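OK so I finally did the thing I have been threatening to do since May: the whole coast path from Skonville to Betidport, on foot, in 3 days. Thread, because I can't shut up about it!

First, the path itself. It's 76 kilometers end to end, mostly clifftop, with a long flat stretch through the salt marsh in the middle. I had read that the marsh was the dull part. The marsh was my favorite part!! Larks the whole way, and the boardwalk bounces a little when you get a rhythm going.

Day one is the hilly one. You leave Skonville by the old ferry steps and go straight up, and then down to a cove, and then straight up again, and that's pretty much the day. I ate lunch at the second cove with my boots off and watched the tide come in over the rocks (one very bold gull, one slightly smaller sandwich than I started with).

Water is the thing to plan for. There are taps at Skonville and at the Corkell campsite, and between those two there's a whole lot of lovely scenery and no taps. I carried 3 liters and drank the last of it on the hill above Corkell, feeling very smug and very heavy. 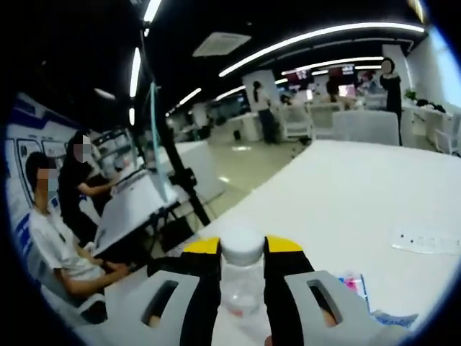 Marguth Trail Notes replied that the chapel halfway along has a tap around the back, on the side facing the sea, and that it runs all summer. I walked right past that chapel! I sat on its wall and rationed my water! Thank you, this goes straight in my notes for next time.

Corkell campsite: small, grassy, tucked behind a hedge, and you fall asleep to the sea. Pitches are first come, first served. I got in early evening and still had my pick, then lay in the tent with the door open until it got properly dark. My legs were humming.

Day two, the marsh. Start early if you can, the light comes in low over the water and everything goes pink and then gold. The boardwalk has wire mesh on it so it's grippy even with dew. I saw a heron standing in a channel so still that I took it for a post, right up until the post left.

There's a bench at the far end of the boardwalk with a view back over everything you've just walked. Sit on it. I had planned on five minutes and stayed long enough to finish all my oatcakes and start on the emergency chocolate, with the highest cliffs of the route lined up ahead of me.

Speaking of food, the bakery in the village after the marsh is called Võ and it does a cheese and leek pastry that I have thought about every day since. I bought two. I went back in and bought another one for the road. It shuts at 2 in the afternoon, so don't dawdle on that bench the way I did, I made it with minutes to spare!

Things I was glad to have: a hat with a chin strap (the wind up there is no joke), proper wool socks, a paper map. Things I carried the entire way and never touched: a travel pillow, a second book, a full-size tube of sunscreen on top of the small tube of sunscreen. 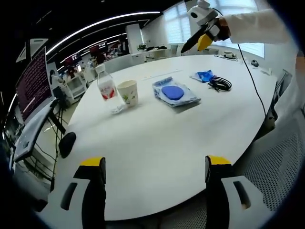 Can you do it in sections if you don't have the full three days? Sections work really well, there's a coastal bus that stops at both ends and at Corkell, so you can walk one piece and ride back. It only runs 8 times a day though, so take a picture of the timetable before you set off.

Day three. There's a set of steps cut into the cliff just before the lighthouse, 400 of them according to the sign at the bottom, and I believe every single one. But oh, the top! Thrift in flower all along the edge, big pink cushions of it, and the whole bay opening up with Betidport tucked into the far corner looking like you could reach out and pick it up.

You can't pick it up. It takes the rest of the afternoon. The path keeps swinging inland around little valleys and every time you come back out to the sea the town looks exactly as far away as before. I sang a lot. Apologies to the sheep.

And then you come around a headland and you're on the harbor wall with your pack on, walking past people eating fries, grinning like a fool. I put my feet in the water off the slipway and it was freezing and perfect.

If you've walked it in the other direction, tell me how that was! I want to try it from Betidport in the fall, if only so I get to go down the lighthouse steps for once. Also very open to bakery tips for the northern end.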